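Werkholm Bin-Picking Practice

The Werkholm practice is a set of good-practice rules for bin picking, the branch of robotics in which an arm takes loose, jumbled objects out of a container.

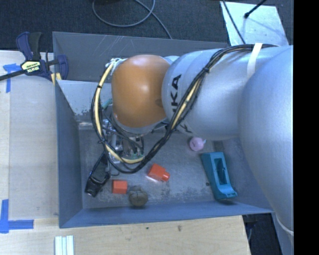 According to Pludolberg, the rules ask too much of small workshops, and a cell that runs well in March should not have to be checked all over again in April just because a binder says so. The complaint has followed the practice from its first edition, and the rules on repeat checks have been rewritten more than once in response. Supporters answer that bin picking is a moving target. Cables age, fixtures creep, and the objects themselves get scuffed until a vision system sees them differently.

Scope

The practice covers a single fixed arm working over a single open bin. Mobile robots, conveyor picking and cells with two arms sharing a bin are left out, although a supplement on shared bins has been under discussion for years. It does not replace the safety law of any country. A cell has to be legal first, and the Werkholm rules begin where the legal minimum stops.

Origin

The text grew out of shop notes kept at Werkholm, a training and test site where different teams used the same arms and kept undoing each other's setups. A bin would be nudged by a hand's width, and a whole morning of results would be useless. The notes were merged with a cable-care guide from the firm Redov, and the first edition had 11 rules. What is remarkable, and rather wonderful, is how many of those rules survive in nearly the same words. The current edition has 60, grouped into 5 chapters.

The bin and its place

The bin must be held so that it cannot shift when the tool touches a wall. Bolting is preferred in production. In test cells, clamps are allowed, and the clamp has to sit where the arm will not sweep through its handle. Positions are marked on the work surface with tape at the corners, so that a bin taken away for cleaning can go back to the same spot. Tape is a humble tool, but it is one of the best-loved parts of the practice! Worn tape is replaced before the old piece is lifted, never after.

Scratches and stains inside a bin are not faults in themselves. A worn floor reflects light unevenly, and the practice requires that a picking program be tested in the bin it will really use. A program that passes only in a spotless bin is marked "provisional."

Cables and hoses

This is the longest chapter and the one most often read on its own. Lines that run along the outside of an arm must be gathered into a bundle and tied at regular points, with enough slack at the wrist for the full range of turning. Too little slack pulls on connectors. Too much lets a loop hang into the bin, where it can snag on the wall or hide the gripper from an overhead camera. The test is simple: the arm is moved at slow speed to each limit of its wrist, then lowered into all four corners of the bin, while a person outside the cell watches the loop. Ties are checked for slipping afterward. Air hoses are looked over separately from electrical lines for kinks and flat spots.

Test objects

A mixed set is required. It must include at least one object that rolls, one that is shiny or dark, one with flat sides, and one with an opening that a finger of the gripper could enter. Household things and toys are welcome, as they are cheap and come in shapes that no engineer would think to draw. Objects may be dirty. Cleaning them halfway through a test series is forbidden, a rule that has caused more arguments than any other.

The Peng set, a widely shared packing list, names 558 objects sorted by shape and surface. Few sites own all of it. Most draw a handful at a time and write down which ones went in.

Records

Each series is logged with the bin position, the lighting, the objects used and every failed grasp. Failures are sorted into misses, drops, double picks and collisions. A collision ends the series, and the bin position is measured against its marks before another begins.

Related topics

Cable management; End effectors; Machine vision; Workholding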